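Minutes of the review meeting: two-arm table kit offered by Nerasari
Tarnska office, upper room, February, start 14:10

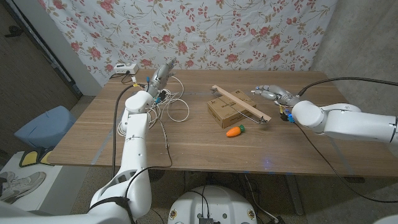 Both arms over the test table, with the carton, the wooden stick and the toy carrot.

Present: Yolotzin Espinoza (chair), Okoth (workshop), Promen (purchasing), the writer of these minutes. Nerasari took part by telephone for items 2 and 3.

1. Minutes of the last meeting
Accepted with one correction. In item 4 the word "monthly" must be read as "yearly". Promen will send the corrected page to everybody.

2. The offer from Nerasari
Promen presented the written offer. The kit has two arms on one base, two hands with fingers, the control software and a service plan. The rent is 828 per month. The service plan is included for the first 5 months, and after this period it is paid separately. If we prefer to buy the spare hand at once, the price is 2,636, delivery included.
The chair asked if the rent can be stopped before the end of the contract. Nerasari answered that it is possible with one month of notice, but the transport back is then paid by us. Promen finds this not usual and wishes to have it in writing before any signature.
Okoth asked what "full cover" means for the fingers. According to Nerasari, normal wear is covered and damage from a fall or a strong hit is not. It was discussed for some time who decides what is a strong hit. No answer was found today. Nerasari will send the text of the conditions.

3. Report on the trial
Okoth reported. The work given to the kit is handling of small, light things on a table: a closed cardboard box, a long narrow stick laid across it, a wire loop and a toy carrot. The box is easy to hold for two hands together. The stick is more difficult, as the hands must come from the two sides and agree on the height. In the log there are 19 stops, and most of them belong to the stick.
The soft toy settings in the software were tried for the carrot and gave a good result. Okoth would like to keep them as the starting point for all small objects.
Nerasari explained that a stop is a protection and does not mean a fault. The chair accepted this but remarked that a person must still go to the table each time to start again, and our time is also a cost. Nerasari will look if the restart can be made from the desk.
Cables: Okoth is not satisfied. There are loose white cables on the table beside one arm, and black ones hang over the edge. He asked for a cable guide as part of the kit. Nerasari has such a guide but sells it as an extra. Promen will ask for it without charge.
The manual was also mentioned. The chapter about the wrist connectors is too short and the drawing shows an older model. Nerasari knows about it and a new chapter is in preparation.
Nerasari left the call at 14:55.

4. Discussion without the supplier
The chair is in general positive. Promen thinks the price is acceptable only if the conditions for the hands are clear. Okoth wants a longer trial with the stick and would not buy the spare hand yet. It was agreed to continue with the rent model and to leave the question of purchase open.

5. Actions
Promen: written answer on notice period and transport; request for the cable guide.
Okoth: list of the stops with the cause of each, to be sent to Nerasari.
Nerasari: conditions for the hands, restart from the desk, new manual chapter.
Yolotzin Espinoza: to inform the management of Tarnska that no decision was taken today.

6. Other matters
The upper room is needed for training next month. Okoth will check if the table can stay where it is.

End of the meeting 15:30. The next date will be sent by e-mail.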